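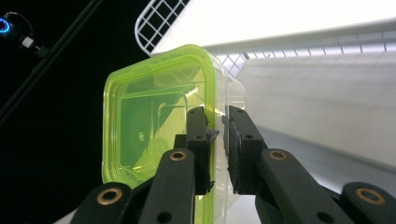 Oversight of the Police Cannot Depend on the Police

12th April
By the Editorial Board, Bumby Civic Review

The Zillelthorpe city council will soon decide whether to renew the charter of its Civilian Review Office. The question has been treated at City Hall as a matter of housekeeping. It deserves more attention than that. As the charter is now written, the office may receive complaints against police officers, may read the files the department chooses to release, and may issue recommendations. It may not compel testimony. It may not obtain body camera footage without the written consent of the department it reviews.

Last year the office received 93 complaints. In 2 of those cases it was given the complete record. In the remainder it worked from summaries prepared by the department's own staff, and its published findings say so in a footnote on nearly every page. A resident who files a complaint in good faith is entitled to assume that someone outside the department will look at the evidence. Under present rules that assumption is usually mistaken.

Supporters of the current arrangement make two arguments. The first is that officers are entitled to due process, and that wider access to disciplinary records would expose them to unfair treatment. We take this seriously. Officers do have such rights, and they should be written plainly into any revised charter: notice of the complaint, access to counsel, and a chance to respond before findings are made public. None of these protections requires that the evidence be withheld from the reviewers. Courts handle sensitive records every day under seal, and the office could be held to the same standard.

The second argument is cost. The department estimates that answering records requests from the office would take 356 staff hours a year. We have no reason to dispute the figure, but it is a modest one for a department of this size. It is also smaller than the time now spent on correspondence over which documents may be released, much of which would end if the rule were clear.

The events on Sakalauskas Avenue last fall show what is at stake. A man was seriously injured during a traffic stop. His family asked for the footage and was told that an internal inquiry was under way. They asked the Civilian Review Office, which asked the department and received the same reply. When residents gathered outside the precinct to protest, officials urged them to trust the process. The family still has not seen the footage, and the internal inquiry has no published deadline.

This board does not claim to know what that footage contains. It may support the officers' account in every respect. If so, the officers have been poorly served by the delay as well, and the public has been left to draw its own conclusions from silence.

Neighboring Moltora faced the same choice when it rewrote its charter. Its review board now has subpoena power and must receive all recordings within 100 days of a complaint. The police association there opposed the change and has since taken part in drafting the rules that govern it. Disagreements continue – some of them sharp – but they are argued over a shared record.

We urge the Zillelthorpe council to adopt three amendments before it votes on renewal. The office should have the power to compel testimony and documents. The department should be bound by a fixed deadline for the release of recordings to reviewers. And the office should have legal counsel of its own, in place of the city attorney, who also defends the department when it is sued.

Renewing the charter without these changes would keep the office open while leaving it unable to do the work its name describes. Council members who believe that the present system is adequate should explain their reasons at the public hearing, where the families who have used it will be present.

Contact the Editorial Board | © Bumby Civic Review | Back to top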